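Bretska Releases Pulleston 4 Grasp Planner With Wrist-View Correction

March — Bretska today released version 4 of Pulleston, its grasp planning software for single-arm robots with two-finger grippers. The release adds a correction stage that compares the planned grasp with the wrist camera view before the fingers close.

Earlier versions planned from a fixed camera and ran the approach without a second check. Small calibration errors carried through to the grasp, and thin-walled items such as cups were often pushed sideways by one finger. Version 4 estimates the rim of the item from the wrist view, measures the gap to each finger and shifts the gripper until the gaps match within a set limit. The correction loop completes in 38 milliseconds on the reference computer.
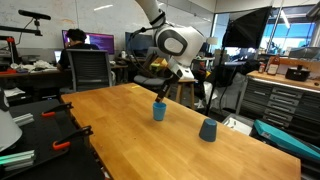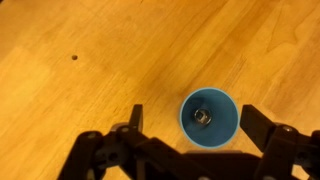 Bench work with blue cups on a wooden tabletop.

2 min read

"An upright cup and an upside-down cup need different plans," said Gwenllian Gwilliam, planning lead at Bretska. "The planner now keeps both candidates until the wrist view settles it. We also treat anything inside the cup as a separate item — the fingers have to stay clear of it."

Internal testing covered 4000 grasp attempts on cups, bowls and small bins. Each attempt was logged with joint positions, both camera streams and the planner's ranked candidates. Logs can be replayed in Rønning, the company's desktop viewer, which now shows the correction vector at each step.

Other changes in version 4:

Configurable finger clearance, set per item class
Cable-aware joint limits for arms with external wiring
Import of Bunine scene files without conversion
57 bug fixes, listed in the release notes

Pulleston 4 is available to current license holders through the update channel. Configuration files from version 3 load without changes, but saved grasp libraries must be rebuilt once.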